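Blog > Everyday Health > Grumbles

Do I need any of these capsules? 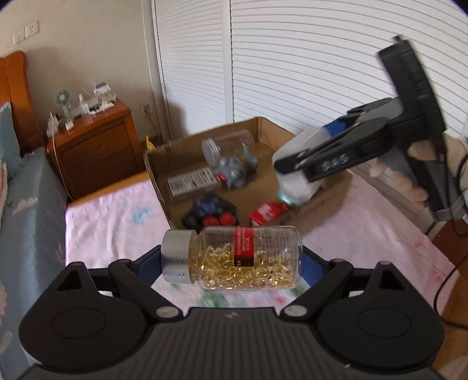
My sister-in-law swears by supplements. She has taken them since February and says her knees feel younger. Maybe they do. She also started swimming in February, and I notice the pool gets none of the credit.

I asked the pharmacist in Tronasdale what I was short of. "Probably nothing," she said, and sold me plasters.

The Reller website promises "support" for seven parts of the body. Support how? A shelf supports things. I'd want to see a proper trial before spending 60 quid a year on it, and I couldn't find one.

Filed under: Pills and promises

Comments

Wyn Gittins: My doctor said eat more fish. Cheaper too.

Ofori: Mine work fine, thanks.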